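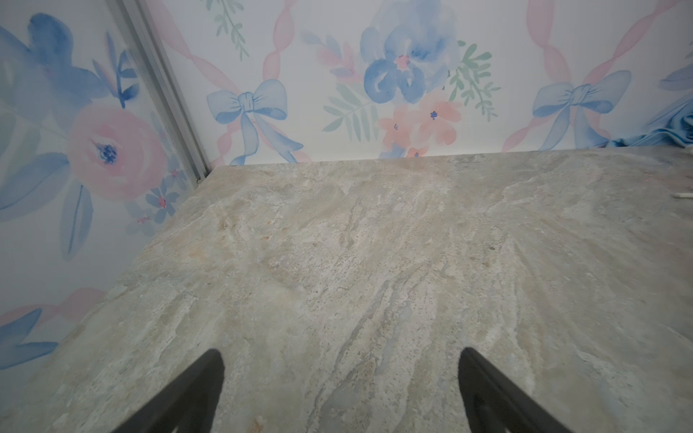

*Blue flower in the middle, bow either side. Bottom edge of the paper meets the stone in a straight line.*

# Papering a small corner down to a marbled surface

Quick write-up, as Iker Villanueva asked and I've got until the school run. Two walls, one inside corner, paper going right down to the surface. Small job. Allow an evening, longer if you've never matched a pattern.

## What you need

- Paper. Mine's the Bresiteo one with the ribbons, pattern repeat 49 cm
- Paste – Stuma ready-mixed, small tub
- Snap-off knife and NEW blades. Lundix, any will do
- Metal ruler, pencil, spirit level
- Smoothing brush or a clean dry cloth
- Damp cloth for paste
- Low-tack tape

## Before you start

Wipe the walls down. Fill any dents, sand, wipe again. Leave to dry overnight if you've filled anything.

Tape along the surface where it meets the wall, both sides of the corner. Paste on a veined pattern is a pain, you don't see it until it's dried and then you see nothing else.

Don't trust the corner to be upright. Mine was 2 mm out over a very short height and it showed the moment I held the paper up.

## Picking where the pattern goes

Do this dry. Hold the paper up and slide it about before you cut anything.

With a big pattern like this one, choose the bit you'll look at most and put that in the middle of the back wall. I went for the large blue flower with the little coral-pink ones under it. Bows then fall where they fall. If a bow ends up sliced down the corner, shift the whole lot sideways a bit and look again.

Check the height too. You want a decent bit of flower above the seam and not a row of chopped-off stalks. Ribbon tails running down to the bottom edge are fine, they look as if they're meant to.

Pencil a light mark on the wall at the edge of the first piece.

## Back wall first

1. Cut the piece with 5 cm spare top and bottom.
2. Draw an upright line on the wall with the level. Not off the corner, off the level.
3. Paste the wall or the paper – read the label, mine was paste-the-wall.
4. Hang to your line. Let the paper run round the corner by 1 cm or so.
5. Smooth from the middle out. Brush the paper into the corner, don't drag it.
6. Leave the bottom bit hanging over the surface for now.

Bubbles: lift the nearest edge, smooth back down. Little ones mostly go as it dries. Mostly.

## Then the side wall

New upright line. Hang the second piece so it just covers that 1 cm you brought round. Match at eye level for where you'll be standing or sitting, as you'll lose a bit of pattern in the corner whatever you do. With the pink ribbon stripes going diagonally I matched those and let the leaves look after themselves. Olaia Cordero does it the other way, flowers first. Either's fine.

## Trimming the bottom

The bit everyone rushes. I rushed it the first time as well and tore a good strip.

Push the ruler hard into the seam, paper underneath. Fresh blade. Cut along the ruler in one go if you can, and when you have to move the ruler leave the knife where it is so you don't get a step. Snap the blade off after each wall, wet paper blunts it stupidly fast.

Peel the waste off towards you. Tape off too, while the paste is still soft.

## Cleaning up 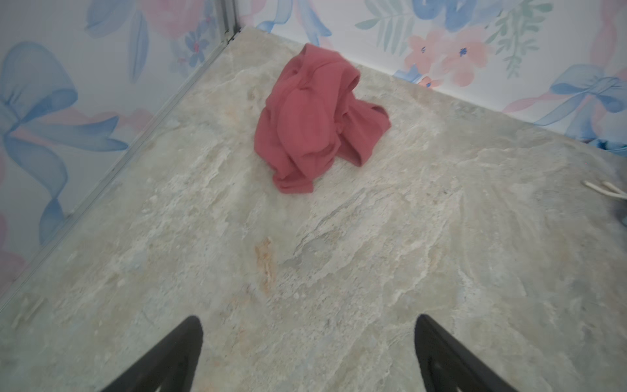 Use something soft for this and go over the whole surface, right into the back corner where paste likes to hide. Old T-shirt, duster, whatever. Keep a damp one for the surface and a dry one for the paper and don't swop them halfway.

Orangey marks: warm water and a drop of washing up liquid first. Lay the wet cloth over, leave it 13 minutes or as long as a cup of tea takes, wipe. No scouring pads. If there's still a shadow, do it again tomorow before you try anything stronger, and test the stronger stuff somewhere out of sight.

Keep water off the bottom edge of the paper for the first couple of days.

## If the edge lifts

Small brush, dab of paste behind it, press, wipe. Done. If it keeps lifting the wall was dusty there – peel back a bit further, wipe the wall, let it dry, restick.

Paper came from Pacheco, on the remnants shelf. They put new ones out on a Tuesday. Take your repeat measurement with you.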